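The Success Rate on the Brochure Is Missing Its Bottom Half

17 Jun 2026

Most outfitters who sell guided elk and mule deer hunts publish a success rate. It usually sits near the price, and it is usually high. My position is that this number, as the trade now prints it, should not be printed at all unless the outfitter also prints how it was worked out. A rate is a fraction. A customer who is shown the result without the two parts has been shown very little.

I book hunts, and for a while I kept camp records for people who sold them, so I have seen the figure from both ends. I don't think most outfitters lie about it. The number is soft because no one has agreed on what it measures, and each operation has picked the method that suits it.

Take the bottom of the fraction first. The obvious choice is the number of clients who hunted. In practice, some camps count only clients who stayed the full hunt. A man who leaves on the third morning with a bad knee, or because his business called, is dropped. Some camps drop clients who "passed on a legal animal," on the grounds that the client had an opportunity and declined it. Some leave out bow hunters, or fold them in with rifle hunters when the rifle season went well. Every one of these choices makes the bottom number smaller and the rate higher. I have yet to meet a camp that made a choice in the other direction.

The top of the fraction is no better. A harvested animal is easy enough to define: it was tagged and checked. But many brochures report "shot opportunity," and the customer reads it as harvest. A shot opportunity in one camp is a legal bull standing broadside inside the client's stated range. In another it is a bull seen through a spotting scope across a canyon with an hour of light left. I have heard guides argue over which of these counts, at the end of a week, with the client already on the road home. The guide's tip and the camp's brochure both lean toward counting it.

Wounded and lost animals are the worst case. Under most camp rules the client's hunt is over once blood is drawn, and I agree with that rule. For the record, though, the same event can be a success, a failure, or nothing, depending on who keeps the book. The Flavard camps enter it as a harvest because the tag is treated as filled. Toltora, which hunts similar country, enters it as a non-harvest and notes the loss on its own line. Put the two brochures side by side and Flavard looks like the better hunt. The difference could come entirely from bookkeeping, and a customer has no means of telling.

I would print the loss line for another reason. A camp that loses a lot of animals has a problem with shot distance, client preparation, or tracking. That is worth knowing before paying a deposit, and it is worth knowing for the herd as well.
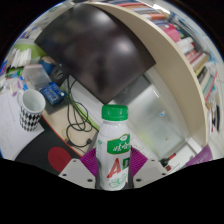 Bottle with a green cap, in front of the desk.

There is also the matter of sample size. A small camp may take nine hunters in a season. If five of them fill a tag, the rate is a little over half. If two of those five had missed, the rate would be one in three. Nothing about the ranch, the guides or the herd has changed between those cases; two trigger pulls went differently. Yet the first camp would be sold as a good one and the second as a poor one. For an operation of that size a single-season rate carries almost no information. What a customer needs is the raw count for each season over a run of seasons, good and bad, with none left out.

Leaving seasons out is common. "Over 90 percent" is a phrase I see often enough, and when I ask which years it covers, the answer tends to be the years before a hard winter or a disease outbreak. I understand why. A die-off is outside the outfitter's control, and it feels unfair to be marked down for weather. But the customer is buying a hunt on that ground with that weather. If the deer are down, the deer are down, and the tag costs the same.

The usual reply is that the rate is only meant as a rough guide, and that a serious hunter calls references. I have called a great many references. They are chosen by the outfitter, and they are chosen from clients who went home with antlers. A reference list tells you that satisfied clients exist. It can tell you useful things about food, horses and how the guide behaves when tired, and I still recommend calling for those reasons. It cannot repair a bad fraction.

A second reply is more serious. Outfitters say, with some truth, that publishing a strict harvest rate punishes the camps that manage well. If a ranch asks clients to hold out for a mature buck, fewer clients will fill tags. A neighbor who lets anyone shoot a young forkhorn on the first morning will post a perfect 100 and look superb. Under a strict rate, the careless operation wins.

I accept the problem and disagree about the cure. Strict harvest rate is misleading when it stands alone, so it should not stand alone. Print the age of the animals taken. Tooth aging is slow but well established, and many ranches already pull teeth for their own use. A camp with a modest harvest rate and a high average age is telling the customer exactly what it sells. A camp with a perfect rate and very young bucks is telling him something too. Neither has to write a paragraph of advertising to do it.

The Skerkosau ranches have done something close to this for several seasons, on a shared lease where all of them draw on the same deer. Their sheet lists tags issued, clients in camp, hunter-days, animals tagged, animals hit and not recovered, and age by tooth. It is one page of plain type with no pictures of grinning men. I have sent clients there on the strength of that page, and I have also used it to talk a client out of going, because he wanted to be sure of filling a tag and the sheet made it clear that he could not be. He would have been unhappy there and he would have said so to everyone he knew. The sheet saved the ranch a bad review as surely as it saved him the money.

Of those columns, hunter-days is the one I would fight for. A rate per client hides the length of the hunt. A five-day hunt and a nine-day hunt with the same harvest rate are very different products, and if the prices are close, the longer one may be the poorer ground. Dividing animals tagged by hunter-days puts them on one scale.

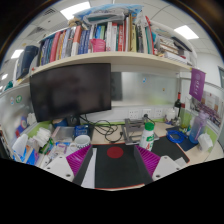 It also handles the client who leaves early, without any argument over whether he counts. He hunted two days, so he adds two hunter-days to the bottom. If he tagged out on the second morning, he adds one animal to the top and stops adding days. No judgment is called for, and the person filling in the book can't easily bend it. I would ask only that days lost to travel, or to a storm that kept everyone in the tents, be entered in a separate column so that a reader can put them in or take them out as he likes.

Guides raise a fair objection here. Hunter-days treat all days as equal, and they are not. Opening morning is worth far more than a warm afternoon late in the week with the elk bedded in black timber. A camp that books many short hunts packed around the opener will look better per day than one that spreads its clients over the season. This is true. The fix is to list each week of the season on its own row, which also happens to be what a customer wants to know, since he is buying a particular week. Camps already know these numbers. They price by them.

Booking agents could settle most of this quickly if they chose to. Nic Giolla, the agency I deal with most, asks camps for a harvest figure on its listing form and provides one box for it. One box invites one number. If the form had a row of boxes, camps would fill in the row, and the ones that left it blank would be easy to spot. I have suggested this to the agency, and was told that outfitters would object to the paperwork. Guides already fill in more than this for the state by the end of the season. Most of the columns I am asking for could be copied straight across.

I would not want any of it made law. State wildlife agencies have enough trouble getting harvest reports back from ordinary hunters, and a rule on brochure wording would be written by people who have never kept a camp book. It would also be enforced against the small operator with a hand-painted sign long before it reached anyone with a marketing budget. Custom can do the work. Camps once listed "fair chase" without saying what they meant by it, and the better ones began to state their fence situation because customers kept asking.

So customers should ask. The right time is before the deposit, and the best month is July, when camps have last season's book closed and are not yet in the hills. Ask for tags, clients, hunter-days, animals tagged, animals lost and ages, by week, for every season the outfitter has held the lease. An outfitter who keeps a proper book can send it the same evening. One who says he doesn't track all that may be an excellent hunter and a fine host, but he has no basis for the percentage on his brochure, and I would ask him to take it off.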